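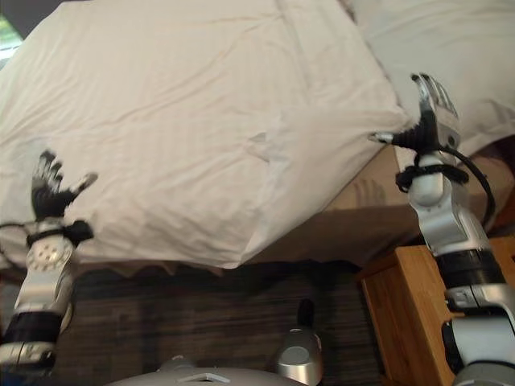 1 min read · 4 replies

Bromport full-year results: advertising and subscriptions

media_ledger
Posted 10 February 2025
Bromport has published its annual results. Advertising income fell 9% and subscription income rose to $145 million. The board expects advertising to remain weak until April. Members are invited to comment on the outlook for the Millo streaming service.

northgate_holder
The subscription figure deserves caution. It includes the Furtună channels, which were acquired during the year. Without them, I doubt that Millo grew at all.

media_ledger
The notes to the accounts give Furtună a share of 2%. The remainder is organic.

quarterly_reader
I must disagree with both members. The price increase accounts for most of the gain, and the report does not state how many households canceled. Imeck disclosed its cancellations last year, and Bromport should be held to the same standard.

northgate_holder
Agreed on disclosure. I would add that 200 positions are to be closed in regional sales, where the advertising decline was steepest. I do not see how income recovers with fewer staff selling airtime.

media_ledger
Those positions relate to print listings. Please refer to the staffing section of the report.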